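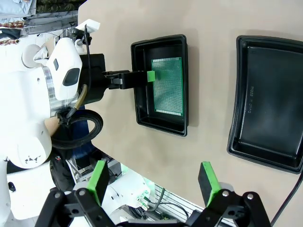

Perforated board is awkward stock to keep. It has no components to protect, so people stack it flat in whatever box it arrived in, and the edges rub against the copper. I have been using shallow black trays on the bench for the past while, one board to a tray where I can manage it. The board goes in with its row of copper-colored pads along one edge, and against a black floor the row is easy to find, which settles the orientation before the board moves anywhere else. The larger tray I keep as the landing spot. The smaller one is where inspection happens.

Trays came from Rerkomville, catalog item 3337. The listing gave outside dimensions only. If you order the same ones, ask for the inside floor measurement, as the walls slope and the usable area is smaller than the rim suggests. Corners are rounded on the inside too. A square-cornered board that fits on paper will ride up at the corners and rock.
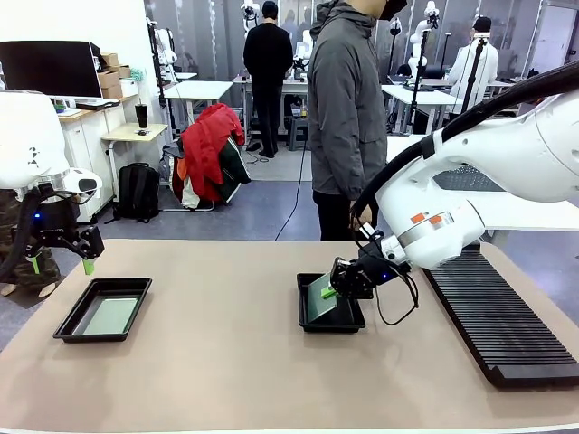 The order of work is tray, check, tray, rack. I hold the board at an angle on the way down and let one edge touch first. Dropping it flat traps air under it for a moment and it slides. With the edge down first you can see where it is going, and you can pull it back out if the far side is going to land on the rim. Getting it out again is harder. The walls leave little room for a fingertip, so I leave a gap on one side and lift from there.

The rack is the long slotted kind, ridges across the width, a bar at the end. I run it diagonally at the right side of the bench. Iddrisu Amegashie set his up square to the edge and I tried that for a week, but the reach to the far slots was worse and I kept knocking the near boards with my sleeve.

Slot pitch matters more than slot count. The Flisen rack I had before was cut for thick board and thin stock leaned over until it touched the next one. Clivcombe sells a tighter one under part number 903. It grips thin board properly. It is slow to load when the edges have burrs, so file them first.

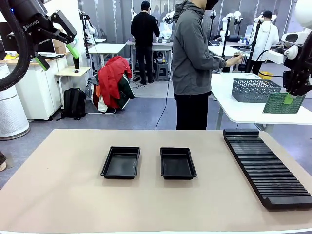

Elaheh Talebi wrote in to say that she stands hers in the rack straight from the box and skips the trays altogether. Her point is that every extra placement is another chance to scratch a pad, and that a board already upright can be inspected from both sides by pulling it halfway. I can see that working for a single size. My stock is mixed, and I want each one flat once before it goes into a slot, mainly to catch warping. A warped board will go into a rack without complaint and then refuse to come out.

She also asked about labels. I write the batch on masking tape on the tray rim. Batch 643 is still on one of mine and has been since August.
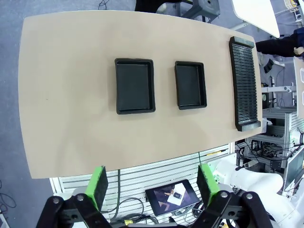

Last modified: June 15, 2004

Added after a question about spacing. I set the trays in a row with the rack to the right of them, larger tray first, then the smaller one, then the rack. Leave a hand's width between the trays if the bench allows it. Mine are closer together than I would like, and the rims catch each other when one is shifted. A plain matte surface underneath is fine. I tried a rubber mat and it curled at the corners.

Still to do: find out whether Owusu makes the rack in a shorter length.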